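Speaker notes: The Shoe Pile by the Front Door
Zirnness neighborhood hall, Tuesday evening slot

Okay, wait for people to sit down. Ask who took their shoes off by the door tonight out of habit (there's always one!). Then go straight in.

I got into this because of my own hallway. We moved into the place on Quintana Street with one small rack, and the rack filled up the first week, and after that everybody just kicked their shoes off in the general direction of it. By winter you had to step over the heap to get to the coats. My neighbor Ambros Ortner came by once, looked at it and asked if we were having a party.

Slow down here. Let them laugh, or not.

So the first thing I want to talk about is pairs. Shoes come off one at a time and they land one at a time, and that's the whole trouble with a pile. Before you buy a single shelf, match everything up on the floor. Heels together, toes the same way. It took me one evening and I found a sandal I'd been blaming on the dog for months.

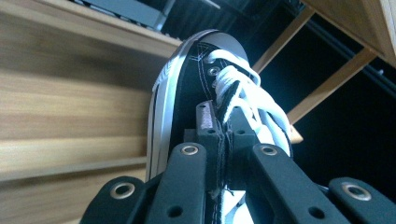

Laces are my next topic, and I could go on about laces all night, so somebody wave at me. People pull a shoe off, toss it on the rack, and the laces go wherever they like, down through the slats and around the shoe next door. Look at the black canvas one with the white laces, all those loops hanging down over the fabric. Put that on a shelf and the next person who grabs their boots is taking it along for the ride. What I do is tuck the loops down inside the shoe before it goes on the shelf. Don't tie them, you'll only have to pick the knot out in the morning when you're late.

Ask for questions about laces. Move on if there aren't any.

Next, the rack. I tried a Zusidlow first, the tall one, and it's fine for flats but my husband's boots wouldn't go in upright. Now we have a low Drusari bench with 4 shelves. Each person gets a shelf, and when your shelf is full, something of yours goes upstairs. We had one big argument over that rule and then it settled down.

Canvas shoes: brush them before they go away. An old toothbrush, some dish soap, a little water for the rubber part. Stuff them with newspaper and keep them off the radiator, please.

Last bit is the mat by the door. Wet shoes stay on the mat overnight and get shelved at breakfast. Hold up my own mat (it's in the blue bag, don't forget it in the car again).

Leave 5 minutes for questions, then coffee.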